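4 Aug 2018 – Tenham kitchen lab

Okay, the bitter greens tasting is finally written up, so let me get the rest down before I forget it. Batch 6 of the roasted broccoli went over way better than batch 5 (less salt, more lemon, and I stopped crowding the pan!). Shirin Jalali thinks the nervous eaters do better when they pick their own dip, and I'm coming around to her side. In May we had 12 people and most of them left the sprouts alone. I still blame the steaming.

Oven notes: 400 degrees, 40 minutes is too long for the small florets. Pull them early and leave the big ones in. The Edelby oven runs hot at the back, so turn the tray.
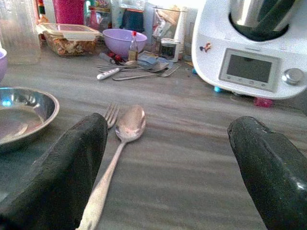 Spoon and fork on the gray tabletop.

Worry scores: people fill in the sheet before they taste and again after, and I keep forgetting to hand out the second one. Shirin, please nag me. I'd also like to drop the question on childhood dinners – it gets us long, lovely stories and no number I can use.

The Hutapea carrots came in sweet enough that I want to try them raw next to the roasted ones, same plate, no dip. Skerstead can send kale too, but I'd hold off till we've sorted out the texture thing (chewy at the stem, burnt at the tips, ugh).
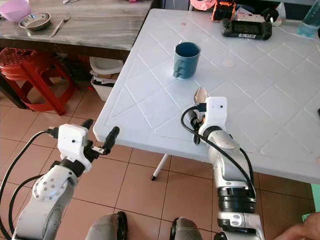 Blue-gray mug, white table.

Still to do: buy lemons, print more sheets, ask Shirin for the dip recipe with the yogurt in it.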